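Workshop notebook, Barnville bench, August
Subject: can the grippers handle the boring stuff yet? (packets, film, bags, wrappers)

Carried over from last time: rigid things are fine. Mugs, jar lids, the plastic tubs of screws, all the stuff that holds still and has one shape. I'm done testing those for now. What I want to know is whether a machine can do the chores that fill up a real day, and most of those involve something floppy. Unpack the groceries. Clear the wrappers off the bench. Sort the pouches of fasteners that come in from Zulon in twelve kinds of crinkly plastic. So this round is all packaging, and I am having a great time with it!

Plan was to stick to hand-guided work on the light wood table. No policy running. We do the chore by hand through the gripper, then look at what the fingers had to do, then argue about whether a machine could learn it. I like this order. If a person holding the gripper can't get it done, there's not much point asking the software.

First thing I noticed is how much of the job happens before contact. With a mug you drive in and close. A bag swings, and if it has any kind of handle or ring on it then the ring goes one way while the rest goes another, and you have to pick which of them you're chasing. I kept wanting to wait for it to settle. A person clearing a table doesn't wait, they just grab through the swing.

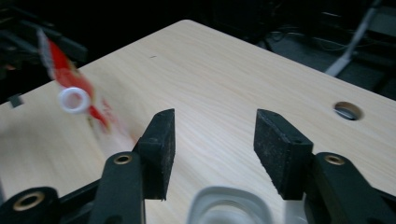
Karam disagreed, and wrote in the margin that waiting is perfectly all right: a machine that takes 17 seconds to put a bag away is still a machine that put the bag away, and who cares if it's slow when everybody's asleep. Fair point. I'd still like it under ten for the shop floor, where somebody is standing there with the next one. For the kitchen at night, sure, let it wait.

Notes on the fingers. The black pads are good on anything with a bit of thickness. On film they're a mixed bag (sorry). Closing flat on a sheet is fine once the sheet is between them, and getting it between them is the whole chore. Two approaches worth keeping:

- come in from the edge with the jaws barely open, so the film has nowhere to fold to
- pinch high and let the rest hang, then bring the other hand in lower down

The second one felt much more natural. It's what I do at home with a trash bag without thinking about it. It does need 2 grippers, which doubles the hardware and more than doubles the fussing with calibration, but I came away pretty convinced that a one-armed house robot is going to spend its life losing fights with plastic wrap.

Tried the clear printed stuff after that. Clear film is my favorite bad material. The cameras get the red printing and very little else, so as far as the software is concerned there's a floating red patch and some glare. By eye it's easy enough, you catch the shine along the edge and your hand does the rest. I want to see what the depth estimate makes of it before I say anything rude.

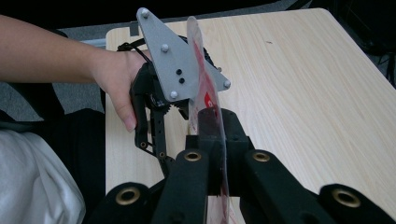 Clear sheet with red print, upright in the jaws, second gripper below.

Where I've landed, for whoever reads this next:

Rigid objects, one at a time, on a clear table: yes, today. I'd let it put away my dishes.

Bags and pouches: close. The Tranach notes say to budget 1,000 demonstrations per chore and I used to think that was crazy. After this session I think it's about the right size for bags, and maybe light for film. We have 87 that I'd call clean enough to keep, so there's a long way to go, but they were quick to collect and my wrist held up better than last time.

Thin clear film: no. Give it a while. The hand can do it, so the hardware isn't hopeless, and that cheers me up a lot. The seeing is what needs work.

To do:
- wipe the pads, they pick up every speck of dust in the building
- try the low jaw opening on paper sleeves
- ask Zulon if they can send a few pouches with no printing at all, just to be mean
- re-label the bag clips so "swing" and "settled" are separate
- look at whether the lower gripper should lead on the handoff. I went back and forth on this and my notes disagree with each other

Stopped at 4:40 pm, batteries on charge.

3 comments | 2 shares
Barnville workshop notes | Contact the bench | © Barnville | Back to top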